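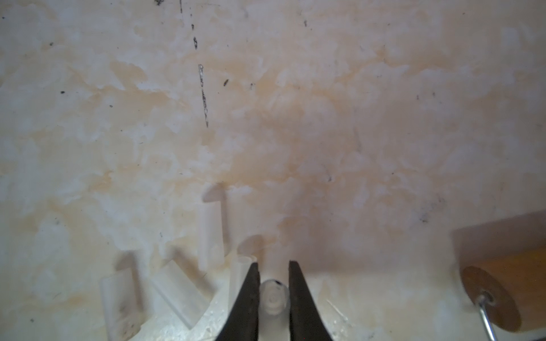 Bralov Surface Cleaner is a paste for hard, pale surfaces that have picked up color over the years: worktables, utility sinks, sealed counters, painted shelves. It comes in a 38 oz tub with a screw lid and is used with a damp pad. Most of the questions we get are about old discoloration, the orange-tan kind that spreads in cloudy patches with paler areas breaking through, and about thin dark streaks and specks on an off-white background. The two need different handling. Broad patches should be covered with a thin layer of paste and left alone for a while. Streaks and specks are worked on one at a time with a corner of the pad and very little paste.

By Dewanti Entili
24/01/2026
Filed under: Cleaning Supplies > Pastes and Creams

How to use it

Wipe off loose dust first. Wet the pad, squeeze it out, and pick up a small amount of paste. Spread it thin over the stained part and leave it for 3 minutes. Rub in small circles with light pressure, then wipe with clean water and a soft cloth. Let the surface dry fully before deciding if it needs a second pass. Do not leave the paste on overnight. It sets hard and has to be soaked off.

Try it first on a spot that doesn't show. Do not use it on bare wood, polished stone, or anything with a high gloss you want to keep. It will dull a gloss finish. Bare plaster soaks up the water and should be dusted only.

What it will not do

The paste lifts stains that sit on or near the top of the surface. It will not fill scratches, and it will not bring back a finish that has worn through. If a patch looks the same after two passes, the color is probably in the material itself, and more rubbing will only thin what is left. Rust that keeps coming back usually means there is damp behind the surface.

Sizes and pads

The 38 oz tub is the standard size. Kisico pads are sold separately and come in two grades, soft and medium. Use soft on paint and medium on sealed counters. Jalen Fitzsimmons at our order desk can match a pad to your surface if you send him the name of the finish.

The old Skurnport tub has been discontinued. It held the same paste, and leftover stock is fine to use as long as the lid was kept tight. If the paste has gone stiff, stir in a spoonful of warm water.

Storage and shipping

Keep the tub closed and between 40 and 60 degrees Fahrenheit if you can. Freezing makes the paste grainy. Orders ship from our Ní Mhurchú warehouse. Medium pads are out of stock and will be back in February. Tubs and soft pads are available now. Unopened tubs can be returned with the packing slip.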